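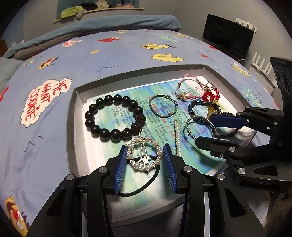 By the Datach customer care team
Updated May 2, 2024

Ordering, Wearing and Returning Jewelry: Frequently Asked Questions

Orders and shipping

How long does an order take to ship?
Orders placed before noon leave our Suvodon warehouse the next business day. Made-to-order pieces from the Rizk line take longer, and the product page shows the current wait. You will get an email with a tracking number when the parcel is picked up.

Can I change my order after I place it?
You can change the size, the finish or the delivery address until the order is marked "Packing" in your account. After that we can't stop it. Wait for it to arrive and send it back as an exchange.

Do you ship outside the United States?
Yes, to Canada and Mexico. Duties and local taxes are not included in the price at checkout and are collected by the carrier. We do not mark parcels as gifts on customs forms.

Will I need to sign for my parcel?
Any order over $300 needs an adult signature. Smaller orders are left wherever the carrier usually leaves your mail. If you live in a building with a shared lobby, you can add a signature to any order for $3.

Care and cleaning

How do I clean pearls?
Wipe them with a soft, slightly damp cloth after wearing, then let them dry flat before you put them away. Don't soak them. Don't use an ultrasonic cleaner, vinegar, baking soda or ordinary jewelry dip. The same goes for imitation pearls, whose coating can peel.

Can I wear hair jewelry in the shower or the pool?
No. Chlorine and shampoo are hard on plating, and elastic wears out faster when it gets wet often. Put in clips and ties after hairspray has dried.

Why has my gold-tone piece gone dull?
It may only be a film of lotion or sunscreen. Try a drop of mild dish soap in lukewarm water on a cloth, wipe with plain water and dry it right away. If the color underneath looks gray or pink, the plating has worn through and cleaning won't bring it back. See "Repairs" below.

Can I use a polishing cloth?
On solid sterling silver, yes. On anything plated, use a plain cotton or microfiber cloth. Treated polishing cloths contain a mild abrasive and will take the plating off a little at a time.

How should I store my jewelry?
Keep each piece in its own pouch or compartment. Chains should be fastened before they go in. Pearls need some air, so a fabric pouch is better for them than a sealed plastic bag — silver is the other way around.

Materials

What is Sterine?
Sterine is our name for the clear protective coat we put on plated pieces from the everyday collection. It slows tarnish. It does not make a piece waterproof, and it doesn't change how you should clean it.

Are your pieces nickel free?
Earring posts and hooks are. Some clasps and spring parts contain a small amount of nickel, and this is listed under "Materials" on each product page. If you have a known allergy, please check that section even if you have bought a similar piece before.

Are the pearls real?
Some are freshwater pearls and some are glass or resin. The product title says which. If the title says "pearl style," the piece is imitation.

Returns and repairs

What is your return policy?
Unworn pieces can come back within 19 days of delivery for a full refund. Pierced earrings can only be returned with the seal on the card unbroken. Engraved pieces can't be returned unless we made a mistake in the engraving.

Do I pay for return shipping?
Exchanges are free. For refunds, the cost of the label is taken out of the amount we send back to you.

Repairs
We replace clasps, jump rings and elastic on anything we sold, at any age. Replating is offered on most pieces but not on those with glued stones or pearls, because the heat loosens the glue. Start a repair from your order history and wait for the quote before mailing anything. Most repairs take around 3 weeks, longer from September through the holidays.

Can you repair jewelry from another store?
No.

I lost one earring. Can I buy a single?
Often, yes. Send us the order number and we'll check the stock. Singles cost half the price of the pair plus shipping.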